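Drying Flowers in Silica Gel
Posted March 26, 2009

If you've only ever hung roses upside down in a closet, you are in for a treat! Silica gel keeps the color and the shape, and you can do it on a kitchen counter. I use the fine kind from Ullel, but any craft store brand works.

What you need: 2 pounds of silica gel, a container with a tight lid, a soft paintbrush, scissors.

1. Pick your flowers
Cut them mid-morning, once the dew is gone, and go for blooms that are just short of fully open. Snip the stems to an inch. Zinnias and small roses are great to start with (pansies too, if you're patient).

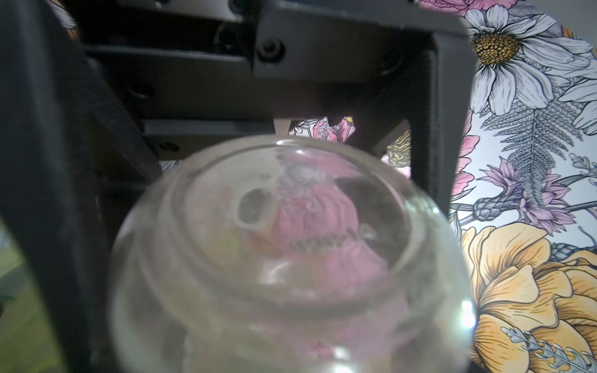 Ashton Ashby wrote in to ask whether grocery store carnations would do, and yes, they dry beautifully! Take off the outer petals if they look tired.

2. Bury them
Pour an inch of gel in the bottom, stand the flower face up, and spoon more gel in around the sides first. Keep going in between the petals until the whole thing is covered. Go slow. Dumping it on top flattens everything, and I have the squashed February ranunculus to prove it.

3. Seal it
Lid on tight, label it with the date, then leave it alone. Thin flowers take 2 days and a fat rose can take a week or more.
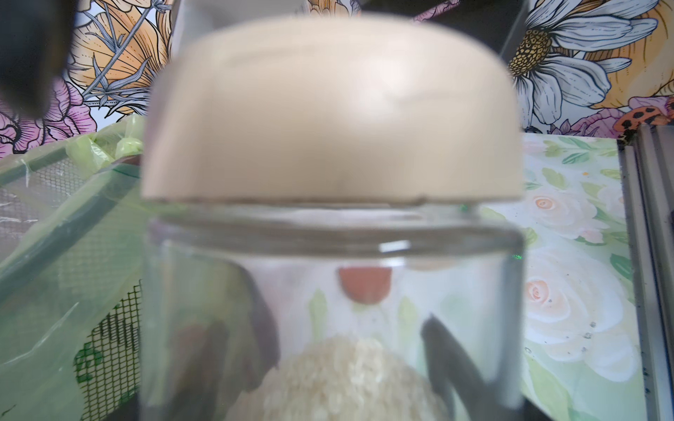
4. Lift them out
Tip the gel off gently until you see petals, then slide a fork underneath. Brush off the dust with the paintbrush. A petal that falls off goes right back on with a dot of white glue, so don't panic!

5. Keep them nice
Store them out of direct sun. Pinks hold up wonderfully, yellows even better, while dark reds go almost black.
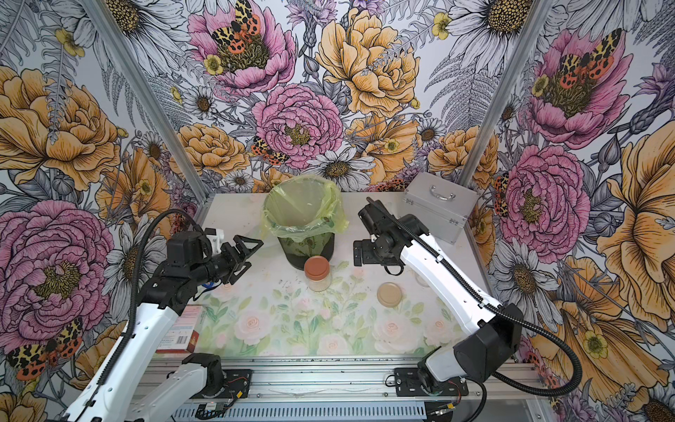 Su says peonies never work for her, they always come out brown in the middle. Try a smaller bloom and give it nearly 16 days, Su, with plenty of gel worked into the center.

Used gel can be dried in a low oven and used again.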